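How to Arrange a Tray of Artificial Vegetables

January, posted by the Geso workshop desk

At Geso we prepare display trays for kitchen showrooms and small shops, and many readers write to ask how we make them look full. It is an easy job and you can finish one in an afternoon. You need one tray, a box of artificial vegetables, a soft brush, and a little patience.

Choosing the tray

Take a tray with a rim. A flat board looks nice in a catalog, but round things roll from it every time a door closes. Plastic is good enough and is easy to wash. For the color I prefer one strong, fresh color, like lime green or yellow. Put it on a dark surface if you can, because then the shape of the tray is clear from far away.

Do not choose a tray that is too big. This is the most common mistake. A big tray needs many pieces, and when you don't have them, the bottom shows and the whole display looks like the end of the market day.

Choosing the pieces

Try to have 2 large round pieces, a few long ones, and several small ones for the holes. The long ones are cucumber, zucchini, chili. The large ones are cabbage or pumpkin. Garlic, small onions and small potatoes are for the holes. If you buy a mixed bag, open it in the shop if they allow it. The bags from Bakent that we had last year were mostly tomatoes, and with only tomatoes you cannot build anything.

Look also at the surface. Some pieces should be shiny, some should be rough. A bumpy cucumber near a glossy onion makes both look more real.

Cleaning first

Brush every piece before you start. Dust stays between the cabbage leaves and in the ribs of the pumpkins. For sticky spots use a cloth with warm water and one drop of dish soap — never alcohol, it can take off the paint. Let everything dry on a towel. In Grinstead, where we had our first workroom, it was so damp that I left them overnight.

Placing the pieces

Step 1. Put the largest piece first, and not in the center. Left or right of the center is better. Turn it so the stem can be seen.

Step 2. Put the other big round pieces away from it, so the weight is divided. If you have two cabbages, don't place them side by side. Let something dark stay between them.

Step 3. Lay the long pieces. One should cross the middle of the tray and make a kind of bridge between the round ones. Others can go along the edges. If all the long pieces are parallel the tray looks like a drawer of pencils, so turn at least one of them diagonally.

Step 4. Fill the holes with the small pieces. Press them in gently. A pepper can be half hidden behind a pumpkin, and it still gives its color.

Step 5. Add leaves at the end. Let a few hang over the rim. 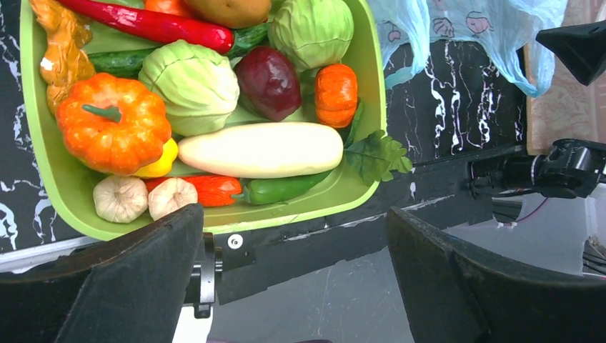
Geso Workshop Pages — No. 6

The zucchini in this tray is the bridge I wrote about in step 3, lying between the large pumpkin and the small one. I like a pale color for this place, it gives the eye some rest among all the red and orange. The purple-red onion separates the two cabbages, and the garlic stays low in the corner, where a bigger piece would not fit so well.

Checking your work

Go back a few steps and look with your eyes half closed. If one side is much darker, exchange two pieces. Then lift the tray by both ends and move it a little from side to side. When something rolls, you still have a hole to fill. For a tray that must travel we put small balls of tissue paper under the round pieces. We sent one to the Nadar showroom this way and it arrived with only the leaves out of place.

Keep the display out of direct sun, because the reds become pink first. Once a month brush it again, without taking it apart.

Questions about trays: write to the Geso workshop desk. © Geso. All rights reserved. Back to top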